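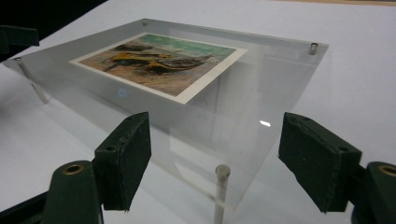
One Cavmont customer wrote in that her print kept creeping off to one side while she did up the caps, and asked whether to start again. No need. Back the caps off and work through this section from step 2.

Section 3: Fitting a print to the acrylic panel

1. Lay the panel flat on a clean table, standoffs attached.
2. Loosen each cap by almost 3 turns. Do not remove it.
3. Move the print to the position you want. It does not have to be centred.
4. Tighten the caps by hand, working from corner to corner.

Note: Leave 30 mm clear between the print and any standoff.

Caution: Do not use ammonia-based cleaners. They will cloud the acrylic.

Turnano display panels, June 2018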